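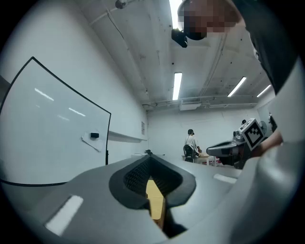 Two hand-held grippers at the Weton open day. The black-and-white square on top of one is a marker.

Can you teach a robot by doing the job yourself?

The people at Weton say yes. They have a workshop in Brullbridge, and in November they opened the doors to families and let us ask questions. I went with a notebook and a bad mood, because I have been to robot shows before. Usually a robot waves, everybody claps, and you go home knowing nothing.

There was no waving this time. The grown-ups were holding the grippers.

What is a gripper?

A gripper is the part of a robot that does the job of a hand. It picks things up and puts them down. Most grippers are bolted to the end of a robot arm. The ones in our picture are held by a person, so the person does all the moving and all the thinking.

Why would anyone want that? Kadri Luik, who was showing visitors round, explained it like this. Say you want a robot to fold a cloth. You could write out every tiny movement as computer instructions, which would take ages and would probably go wrong. Or you could fold the cloth with a gripper in your hand, over and over, while the movements are recorded. A computer then looks for the pattern in all those goes.

What is the square for?

It looks like a puzzle that somebody gave up on. It is a pattern that a computer can find easily in a picture. When the square tilts, the pattern looks squashed on one side, and the computer can work out which way it is leaning. Try it with a playing card. Hold it flat in front of your face, then tip it slowly. You know it is still a rectangle, but the shape you see keeps changing.

What is that on the person's head?

Some people at the workshop wear a small black device on the front of the head. I asked whether it was heavy. "You notice it after lunch," said Justinas Jõgi.

So does it work?

I was told that the team had recorded 79 goes at one job, which was putting a cup on a saucer. I asked how many goes a person needs. Justinas laughed and said his little girl got it in 3, with one broken saucer.

Then I asked the question I always ask: what happens if you change something? Suppose the cup is blue and all the practice cups were white. Suppose the saucer is on the floor. Kadri said the computer might cope and might not. I liked that answer better than anything on the poster by the door, which said "Robots that learn like you". I don't think they do. You can see one zebra in a book and spot the next one at the zoo.

We were there for 20 minutes and I did not see a robot do the cup job by itself. I was told it could. That may well be true, but being told is different from seeing, and you should always write down which one it was.

Questions to take to a robot day

Is a person controlling it right now?
How many times did it go wrong this morning?
Can I move the cup?
What can't it do yet?

If the person showing you round gets cross at the last one, ask somebody else. Kadri had a long list and read me most of it. Number 9 was "wet spoons".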